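Notes for the Chacko talk. Slot is after lunch, so speak up and go slowly through the middle part. Water on the left of the lectern this time.

## Opening (no slide)

Say hello, thank Annapurna Iyengar for the invitation, skip the biography.

Start with the sentence I keep hearing: "You just show the robot what to do." Repeat the word "just". Ask for hands: who has taught a robot a task, either by moving it themselves or by driving it from a distance? Keep hands up if it took less time than you had told your manager it would. Wait. Let them look at each other.

I am not here to say it doesn't work. I have seen it work, and I'd be a fool to stand in this room and claim otherwise. I am here to be annoying about what we mean by "work", what we count as a demonstration, and who does the boring part.

## Slide 1: Two ways of showing

Keep it short, most of them know this.

- Remote control: a person drives the actual arms, through a pair of smaller arms or a headset or whatever the lab bought that year. What gets recorded is something the robot can certainly do, as the robot did it.
- By hand: the person holds a gripper like the one the robot will have, with a camera on it, and does the job themselves. No robot in the building if you don't want one.

Sales pitch for the second is speed and price, and on both the pitch is fair. The Billen team, when I visited, logged 219 demonstrations by hand before their remote rig had finished its calibration. I was there, I had a sandwich, and the rig was still calibrating.

But 219 of what? (Pause here. Don't rush to the next slide like in September.)

## Slide 2: What is in the recording

A hand-held gripper records where the gripper went, how wide it was open and what its camera saw. It doesn't record what the person felt. When you put a small screw in a box with your fingers you know you have it. With a gripper strapped to your hand you know a bit less, and the file knows less than that.

People get good at the tool, too. Chia-jung Chiu did a stint as an operator at Kilel and told me that after a week she had stopped looking at the gripper altogether. She was leaning her whole body to see past it. Lovely fluid demonstrations. The camera on the gripper couldn't see round the thing she was leaning to see round, so the robot was being taught to reach for parts it had no way of knowing were there.

That's my first complaint: a person has a neck. If the person's eyes are doing work that the robot's cameras aren't doing, the demonstration contains a secret. Some groups put a camera on the head as well. Good. Then the robot needs a head that moves like that, or you need to be very sure it doesn't matter.

Ask them to think about the gap between these views while I talk.
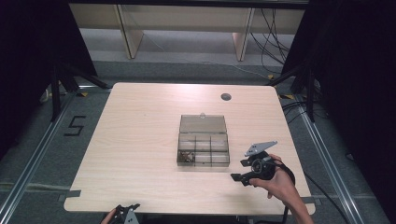 Head height: compartment box open on the table, a gripper at each hand. 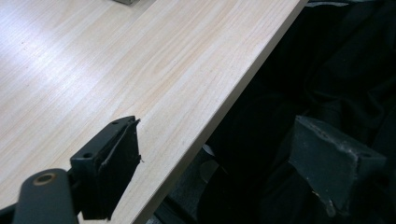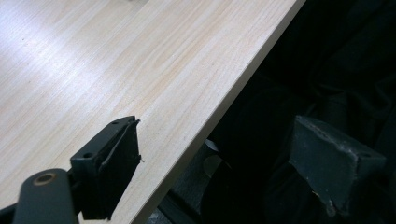
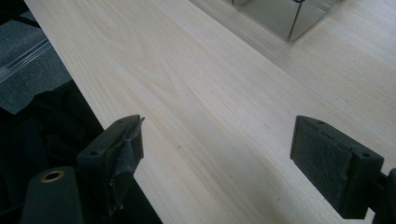 In each of the three gripper views: open space between the fingers, and a frayed pad on the left one.

Second complaint, then, is wear. We talk about the data as if it came from a gripper in the abstract. It comes from one particular pair of fingers on one particular afternoon, with the rubber in whatever state it was in. A fresh pad grabs a washer differently from an old one. The operator adjusts without noticing, presses a touch harder, comes in at a slightly different angle, and all of that goes into the training set under the heading of skill.

Then somebody bolts nice new fingers on the robot.

I asked Elango Kaimal how often his people at Illari changed their pads. He said, "When they fall off." I laughed and then went and checked ours, and I stopped laughing. We had no record at all. We do now: date, left or right, who changed it. It's a paper sheet on a clipboard and it is the most useful document in the lab.

(If someone asks whether the model will learn to cope with worn pads: maybe. Show me the test. I'd want the same model, same task, old pads and new pads, and I'd want the failures listed one by one.)

## Slide 3: The pauses

Watch raw footage some time. Most people who build on this data haven't. There is a great deal of a gripper hovering over a table with nothing in it. The operator is waiting for a light, or reaching with the other hand, or thinking about dinner.

What do you do with those stretches? Three answers I've been given:

1. Trim them. Fine, but who decides where the pause ends and the approach begins? At Billen it was a script with a speed threshold. The script also removed the slow careful bit before each insertion — the one part I would have paid for.
2. Leave them in. Then the robot learns to dither. I have seen a robot dither over a tray for 90 seconds with what looked like real conviction.
3. Let the model sort it out. I have no reply to this that is suitable for a lectern.

A pause may be meaningful. A person with both hands busy often parks one of them on purpose, to keep it out of the way. That's part of the task. A person who has lost the thread also parks a hand, and from the finger camera you'd have trouble telling them apart.

## Slide 4: In defence of the slow way

I want to be fair to remote control here. I've been rude about it at this event before and Solange Perron has not forgotten.

It is slow, and it is tiring. People complain about their shoulders. Anything delicate takes an age and the operator drops things and swears. For years I took all that as a plain argument against it.

I've shifted a bit. When the operator struggles, the robot was going to struggle there too, and you've found out early and cheaply. A hand-held tool lets you glide straight past the difficulty. Your wrist can do things the arm can't, your elbow tucks in where the robot's would hit the table, and none of that turns up until the day you put the policy on the machine and it stops dead halfway with a joint limit error.

Solange's version, which she lets me quote: by remote you suffer during collection, by hand you suffer during deployment. She prefers to suffer on a weekday.

My own view is less neat. I'd collect by hand first and then replay a good sample of it on the real arm, with no learning in the loop at all. Just play the path back. If it can't follow the path it won't learn the path. We did this with 900 recordings and I'd recommend it to anyone with the patience, or with a student.

## Slide 5: Things I'd like to see in papers

Read these out, don't explain each.

- How many operators, and how much of the data came from the keenest one.
- How many attempts were thrown away, and on whose say-so.
- Whether the operator could see anything the cameras couldn't.
- The state of the fingers at the start and at the end.
- What counts as finished. "Part in compartment" and "part in the right compartment with the lid shut" are different tasks and I have seen them share a success rate.
- What happened on the tries that failed. A percentage isn't enough, I'd like to know if it missed by a hair or threw the thing across the room.

The operator point deserves a minute. Precious Cabrera went through our own sorting data by person and found that 2 people had supplied nearly all of it. Both left-leaning in how they approach the box, both quick. When we moved the box to the other side of the table the robot behaved as though we'd insulted it. We had been telling visitors it was trained on "a team of operators". That was true in the sense that the others had been in the room.

(Don't name the two. One may be in the audience.)

## If there's time

The question of who is teaching whom. After enough hours with a gripper on, people begin to move like robots: squared off, stopping before they grasp, keeping the wrist flat. Supervisors encourage it, as the tracking is happier. So we ask for natural human demonstrations and then train the naturalness out of the humans. I don't have a fix. I would like somebody to measure it, and to compare an operator's first morning with their last.

If short, cut this and go straight to questions.

## Questions I expect

**"Isn't this all solved by more data?"** More data from the same two people with the same torn pad? Ask what kind of more.

**"Which rig do you recommend?"** Decline. Say I'll talk about it at the tea urn.

**"Would you still use hand-held collection yourself?"** Yes. We are using it at the moment, and we'll be using it next year. I'd like us to stop calling it "just showing".

**"Did the calibration at Billen ever finish?"** Yes, at ten to five. Elango has the log if anyone wants it, he keeps it for some reason.

Leave the list from slide 5 up during questions. Slides go to Annapurna afterwards, without these notes.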